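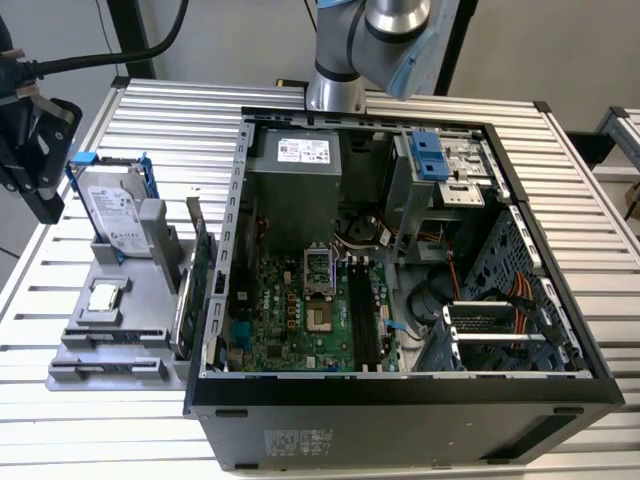

A desktop tower with its side panel off.

Bienvenido Dizon has lived with the same half-finished hallway for long enough that his children call it "the cave". He has two of them, a full-time job and a blog on doing up the family house, and when I rang him at nine in the evening he was whispering, having only just got the younger one down.

I wanted to ask him about weekend makeovers, the sort where a family goes out on Friday and comes home to a new kitchen. He groaned.

"I don't believe a single one of them," he said. "Who did the skirting? Who moved the cereal?"

His own kitchen was supposed to take a fortnight. He kept a notebook, and the notebook says 63 evenings. The money is in there too: 3,462 pounds, against a plan that allowed for a good deal less. Of that, 279 went on a Parnivano tap, which he still resents.

"It's a tap. It turns on, it turns off. The old one did that." 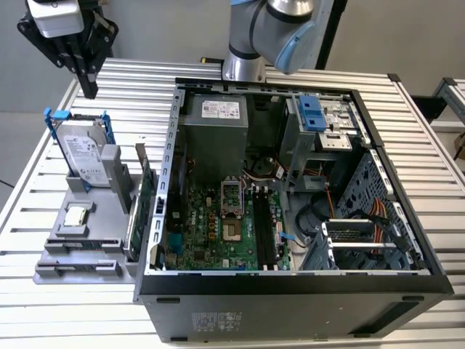 Pacita Dalisay thinks he is too gloomy. She told me that she and her two painted three bedrooms over one half-term, that the children did the low bits, and that anyone waiting for a free weekend will be waiting until the youngest leaves home. She did admit to repainting the low bits later.

I put this to Dizon. "Good for Pacita," he said, after a pause. "I've tried the low bits. We had to throw away a rug."

He has no more patience for planning apps. He paid for one called Usten, which sends reminders when a job is overdue, and gave up on it in October. "It told me I was behind on grouting while I was holding a child who'd been sick. I knew I was behind on grouting."
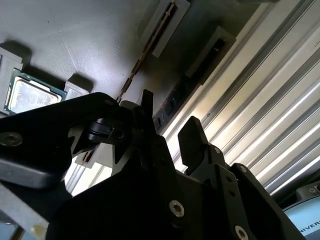

So what does he do instead? Very little, as far as I could tell. There is one job on the go at a time, the tools live in a locked cupboard, and nothing noisy starts after seven. I asked whether going slowly had at least made the house better, as people with slow houses like to claim. He wasn't having that either.

"Some of it's better. The shelves are better, I changed my mind twice about those. The hallway's just late."

He hopes to get the first coat on before Christmas, though he wouldn't let me write down which one.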